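Seit Oktober lerne ich Ungarisch, und ich möchte hier ein bisschen davon erzählen. Auf meiner Liste stehen jetzt 946 Wörter.

Am schwersten finde ich die Endungen. Im Deutschen sage ich »im Haus«, auf Ungarisch hängt alles hinten am Wort. 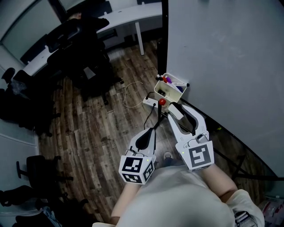
Vokabeln wiederhole ich am liebsten mit Dingen, die ich gerade sehe. Zum Beispiel szürke ing, graues Hemd. Oder padló, der Boden – dieses Wort habe ich dreimal vergessen, jetzt sitzt es.

Die Vokalharmonie macht mir dagegen Freude. Man hört nach einiger Zeit, ob es -ban oder -ben heißen muss.

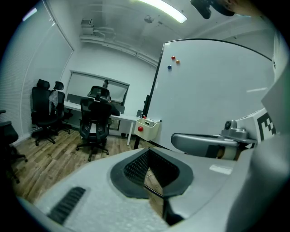 Zsolt Vass schreibt mir dazu, ich soll weniger Listen lernen und mehr laut lesen, am besten Kindergedichte.

Das probiere ich. Zwei Gedichte habe ich schon ausgesucht, morgen früh beginne ich mit dem kürzeren.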